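Can a robot tidy your room yet?

Quick answer: sort of. Bits of it. Slowly.

Machines are brilliant at some jobs. A factory robot can put the same screw in the same hole all day long and never get bored. Washing machines wash. Dishwashers wash too, but guess who has to load them? You do.

So why is clearing a table so hard?

Think about what you do. You look. You spot a mug. You know it's a mug even if it's upside down, or half behind the cereal box. Your hand goes to the right place, squeezes just enough, lifts. Easy. You learnt it when you were tiny, by dropping things. Lots of things.

A robot has to work all that out. Where is the mug? Which way is the handle? How hard to grip? Too soft and it slips. Too hard and, well, crunch.

And every thing is differnt. A plate is flat, so it's tricky to get fingers under. A bottle tips over. A bowl has a rim you can pinch. Lots of robots only have two fingers! Try picking up a plate with 2 fingers and no thumb. Go on. (Plastic plate please.)

Practice helps. Robots can practise in a computer world first, a bit like a game, where nothing smashes and there's no sweeping up. A go that fails costs nothing. Start again.

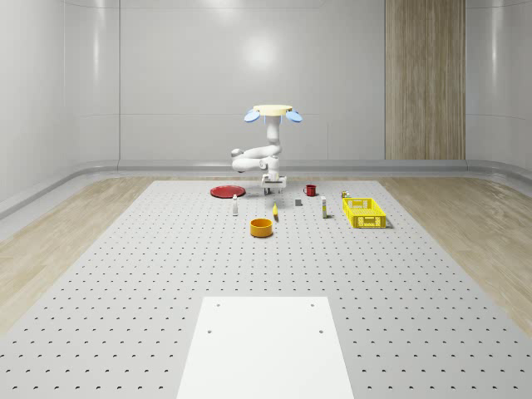
Then comes the real kitchen, and that's where it gets messy. Real tables have crumbs. And wet patches, and a cat. A robot that got 50 goes right in the computer might muddle its very first one at home.

What about shops? The Sandhu corner shop in Gultovton tried a shelf-filling robot in June. It managed tins fine. Bags of crisps, no. Too squashy. It took nearly 8 minutes to do one shelf and then a person had to do the crisps anyway.

So, for now:

Moving boxes about in a warehouse: yes, often.
Hoovering a flat floor: yes, if you pick your socks up.
Clearing the table: sometimes, slowly, with somone watching.
Folding a duvet cover: ha. Grown-ups can't do that either.

Your room? Still your job. Sorry.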